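Jondale dental drop-in gets a second room and longer hours

Anyone who has ever tried to find parking near the old library in Jondale on a clinic morning will be glad to hear the news that went up on the town notice board on 6th March: the free dental drop-in is growing, and it will soon have two rooms instead of one.

The drop-in opened in December in what used to be the map room, with one borrowed chair and a kettle that took its time. Word got around quickly, as it does in a town this size, and before long people were coming in from Stendach and from the farms out past the reservoir, some of them folks who hadn't seen a dentist in years and were a bit shy about saying so. Since then the clinic has seen 700 patients, a good many of them children with a grandparent in tow.

Zulkifli Kusuma, the dentist who runs it, says the second room will be for cleanings and for the sort of unhurried talk about brushing and flossing that tends to get squeezed out when the waiting area is full. The clinic will also stay open until early evening, so that people on the day shift at the Kinnunen mill can stop by on their way home without losing any pay.

There's a little something to take home, too. The first 100 families to sign up for a spring checkup will get a bag with toothbrushes, floss and a leaflet on caring for baby teeth, and the front desk is happy to answer questions about rinses, which seem to puzzle people more than anything else (before brushing or after, and how old a child should be). 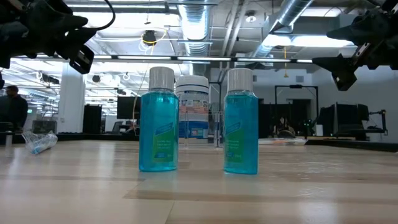

Orathai Onsri wrote to us that the longer hours are what she had been hoping for, and that she would gladly wait her turn in the hallway if it meant her boys could go after school and not miss math again.

Sign-up sheets are at the library's front desk and at the pharmacy on Vulteck Street. Walk-ins are still welcome, though mornings do fill up early, and the side entrance is the easier one if you're bringing a stroller.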